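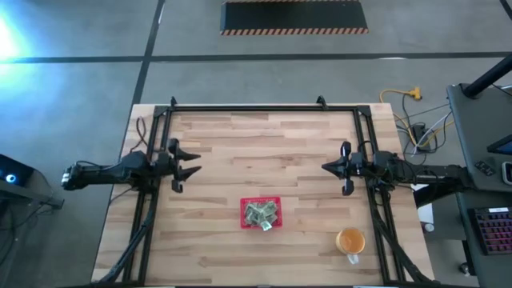

Figure 1. Worktable from above, with the two arms facing each other.

Volunteer stays in Ollumside: what returners told us
Project report by Pallavi Lodhi and Tianyou Cheng
Supervisor: Nazar Horobets

1. Background
Ollumside is a small surfing village with one hostel, the Quintana, and one volunteer scheme, Natau. Natau takes people on long trips who want to stop and help for a few weeks, mostly with English lessons and path repairs. We wanted to know if the length of a stay changes what volunteers remember and whether they keep in touch.

2. Method
We wrote to 100 past volunteers in April, using the Natau mailing list. Replies came from 14 of them. We then held longer calls with nine people, using the same set of questions each time. Chaiwat Ruangrit helped us with the wording, as the first draft leaned too much towards happy answers.
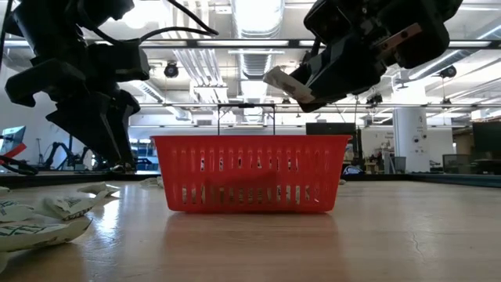
Figure 2. Red slotted basket between the two arms.

3. Findings
People who stayed under a month talked mainly about the sea and the other travellers. Those who stayed longer named local families, and most of them still write to someone there. Money came up more than we had planned for. One caller had spent nearly 3,000 pounds on the whole trip and felt the Natau fee should be explained better before arrival.

Several people found going home harder than leaving. Đạt Lý, who taught the evening class, said he missed having a job that other people were waiting for him to do.
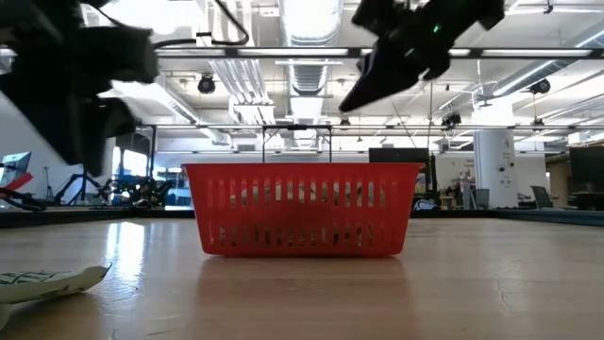
Figure 3. Basket on the tabletop, long side to the front.

4. Limits
The list only holds people who agreed to be contacted, so those who left early are probably missing. We did not speak to anyone living in Ollumside. A second round of calls would need to start with them, and the questions on fees should be moved nearer the front.

Handed in 8th January.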